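Robotics | Research
Last updated: Sunday, January 28, 2018
Reading time: 2 min

Learning from the grasps that fail

For most of last year, Aliki Tzavaras deleted her bad data every Friday. When the arm in the Solen laboratory in Toledo missed an object, the attempt was marked as failed and removed before training. Everybody in her field did it this way, and she did not question it.

Then in December her colleague Naveed Siddiqui asked to keep the failures. His idea was simple. A person who misses a cup does not start again from zero – the hand is already near, and a small correction is enough. Could a robot learn these corrections if it was shown its own mistakes?

The group recorded 3,000 attempts with kitchen objects and plastic food. For 200 of the failed ones, a human operator took control at the moment of the miss and guided the gripper until the object was held. These short pieces of motion, which the team calls "repairs", were added to the training set with a higher weight than the rest.

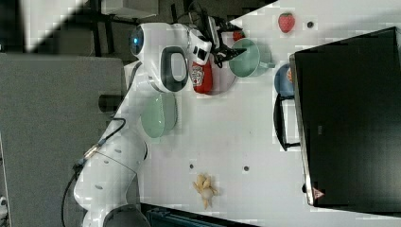 Mugs were the most difficult case. When a mug stands, there are many ways to take it. When it lies on its side, the fingers can push the wall and the mug rolls away, and the old controller would close on air and report success. With the repairs included, the new controller, named Dikton, lifted fallen mugs in 70 percent of the trials. Without them it reached 13 percent.

"I was suspicious of this number, so we repeated everything with another operator," says Tzavaras. The second result was close to the first.

Gisela Gallardo, who works on grasping at the company Nondden and was not part of the study, finds the method useful but expensive. Each repair needs a trained person who pays attention during hours of boring work. She would like to see how few repairs are enough.

Siddiqui is now testing this question with smaller sets. He also wants to try soft objects, which change their shape when they are pressed. For the moment, Dikton handles these badly, and the failures are kept on the server.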